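Teaching a Simulated Arm to Tend a Drawer: Planning and Checking for a Lab Automation Cell

Student project report, Plullham Robotics Lab, spring term

1. What we set out to do

Our project looks like a small job at first. A robot arm has to work with a long boxy instrument that has a sliding drawer, handle well plates in and around that drawer, and leave everything else on the table alone. All of it happens in simulation. We wrote the task planner, the motion layer and a set of checks that decide whether a step may run at all. We named the whole stack Stavow, and by the end of the term we had grown very fond of it!

We picked the drawer because it is fussy. An arm that only moves plates between open holders can come straight down on everything. A drawer has walls, a front panel that stands up higher than you expect, and a state (open, closed, or the awkward bit between) that the software has to keep track of.

2. The simulated cell

The table layout lives in one text file, which we called Udberg after the first test cell we built. Each item gets a pose, a size, and a list of the ways it may be touched. Bins may be dropped into. Holders may be placed onto. The drawer may be pulled, pushed, or reached into from above, depending on its state. 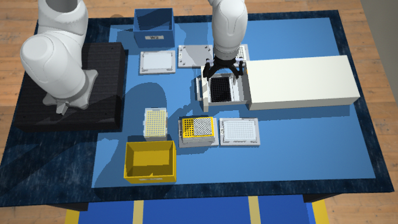

Figure 1. The gripper above the open drawer, with a black well plate inside.

Writing the file by hand took one long afternoon, and then we kept finding mistakes in it for weeks. Our favorite was a holder turned by 90 degrees. The planner was perfectly happy with it, and every placement failed at the last moment. After that we wrote a small script that loads the file, draws each footprint from the top and flags any two that overlap. We should have had that script in the first week.

3. Planning

The planner works on two levels. The upper level is a plain search over symbolic steps: open drawer, pick plate, place plate, close drawer. The lower level turns each step into a joint path using a sampling planner. If the lower level can't find a path, it hands the failure back up along with the name of the body that got in the way, and the upper level tries another order.

That last part made the biggest difference. In our first version a failure was just a failure, so the search would try the same blocked step again and again – very loyal, very slow. Passing back the blocking body let it choose a useful step next, such as opening the drawer a little farther.

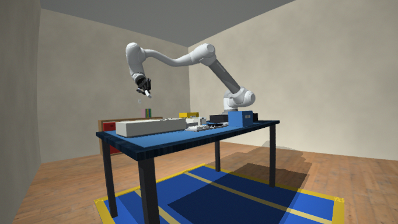 We also changed how the sampler treats the wrist. Early paths were legal but strange, with the arm swinging up and over for a move that needed only a short slide. Adding a cost for total joint travel cleaned up most of that. A second cost, for tilting the gripper while holding a plate, fixed the rest. Both weights were tuned by hand and we would love to see somebody learn them properly.

4. Perception checks

Stavow keeps its own idea of the world, and that idea can drift from what the simulator holds. So before and after each step we render views from fixed cameras and run a checker we called Piątek. It compares each region of the render against what the planner believes should be there and gives back match, mismatch or unsure.
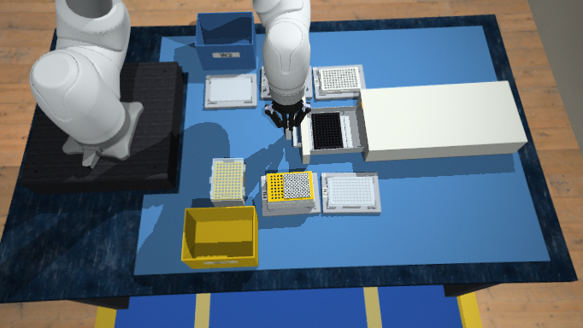 Drawer contents turned out to be the hardest region to check. At first we treated the inside of the drawer as one slot that was either full or empty, and that was too coarse. The black rack sits toward the left end of the drawer and the rest of the floor is bare gray, so a single average over the whole area comes out somewhere in the middle and tells you very little. We split the drawer into strips running from the front panel to the box and scored each one alone. With strips, the checker can say where in the drawer the rack is, and the planner can use that position for the next grasp.

Shadows caused trouble too. The arm throws a big one over the mat, and our color thresholds took it for a missing item more than once. Moving to edge features helped a lot. We kept color only for the bins, where it is strong enough to survive the shade.

5. Test runs

We ran 84 full task sequences with random starting poses for the arm. Of these, 7 stopped early. We replayed every one of them step by step from the log, using a room view as well as the table view, and the second angle earned its keep whenever the wrist hid the fingers from the first. 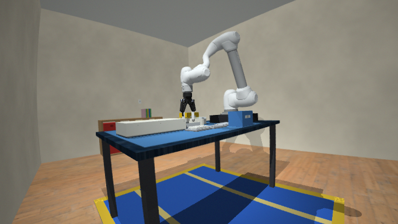
Most of the early stops came from the same place: the grasp step reported success as soon as the fingers stopped moving, without asking what they had stopped against. We now read the finger gap and compare it with the known width of the part. It is a few lines of code, and we were so pleased with it that we went back and added the same test to the placing step.

The log format deserves a mention. Each entry stores the symbolic step, the joint path, the checker's answer and the random seed, so any run can be started again from any point. The finished archive holds 1,744 entries. Being able to jump into the middle of a bad run saved us more time than anything else we built.

6. What is left

The 23 unit tests cover the planner well and the checker poorly, and whoever picks this up should start there. We would also like the layout file to allow for small errors in pose, as the current planner trusts every number it reads. Closing the drawer still runs at one fixed speed. The code, the layout file and the logs are in the lab's project folder, and the setup notes list the order in which to start things.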